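Kunetti Sim Bench – FAQ: the January stall fault

I get the same handful of emails about this every week, so I've put the answers in one place. If yours isn't covered, write to me and I'll add it.

What went wrong?

The arm would reach over the yellow basket, start down for a part and stop dead. No error in the log, no warning, it just sat there until the run timed out. We lost 29 runs that way before I caught on (I was blaming my own scripts, sorry Ritchie!).

Was it a real arm?

Nope, all of this happened in simulation. I was still pretty rattled, though – the same motion code goes onto the real arm in the Flevach lab.

So what caused it?

A bad collision shape on the basket. The version I imported in January wrapped the whole thing in one solid block, so the planner thought the inside was full. The picture on screen looked perfectly fine the entire time, and that's why it took me so long.

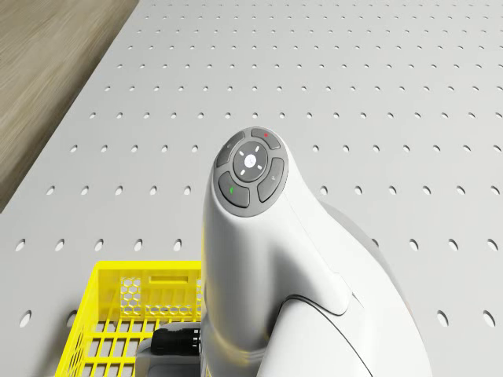

Arm and basket on the perforated table, rendered view.

Why didn't the safety stop say anything?

It only logged a stop when the arm touched something. Here the planner gave up before contact, and that case had no message at all. Now it writes code 767 and names the object it thinks is in the way.

How do I know if my copy has the bug?

Turn on the collision overlay and look at the basket. If you see one big box with no hollow in it, you've got the old file. Anything downloaded after 04/07/2024 is fine.

Can I just switch off collision checking for the basket?

Please don't! Somebody at Zukeo tried it and the arm went straight through the side wall. Harmless on a screen, but I wouldn't want those settings anywhere near hardware.

Did you test the fix?

Yes, 2,000 runs with the new shape and no silent stalls. There were 18 missed grasps, all logged properly. I'm still working through those – most look like plain bad grip angles.

Do I need to redo my old results?

Only if you used the basket. Timeouts from before the fix shouldn't be counted as grasp failures, so pull those out and rerun them.

Marion Pollock, Kunetti Sim Bench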